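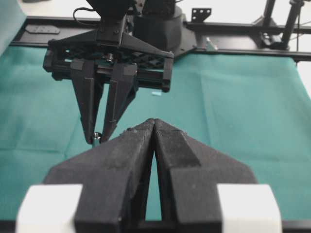
## Open afternoon at Lulari, Flallport

Lulari opened its assembly lab to visitors one afternoon in June, and I went along with Heledd Voyle from our purchasing side. We signed in, left our bags at the desk and were taken straight up to the bench work.

Roxana Avram ran the demonstration. Her group works on small parts handling with two arms - pegs, gears, short metal pieces - over a plain green cloth. She said they like the cloth because it gives a little when a fingertip touches down.
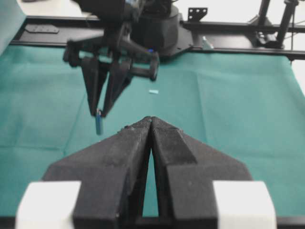 *Blue peg held over the cloth, second gripper close by.*

Most of the questions were about grip. Zoila Arango, who builds the fingers, told us she has drawn 119 versions and kept 4. She passed two of the rejects around. They were lighter than I expected.

Heledd asked about run time. The longest session so far is 300 attempts, with one break for lunch. Roxana would not give a success rate for gears, only that pegs are further along.
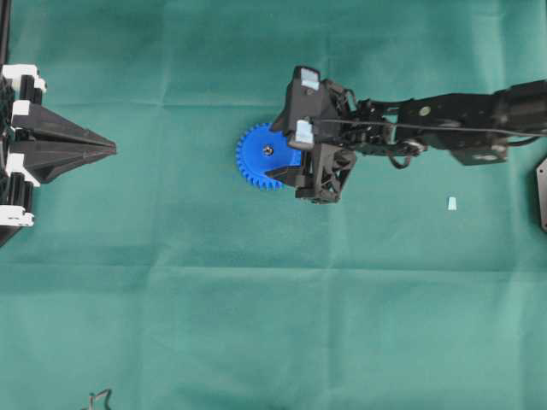
Gears are the part that matters to us, so we stayed after the main group moved on. Roxana agreed to take a box of our own parts and try them later in the summer. Heledd is sending the drawings this week - I still need to check which sizes we can spare.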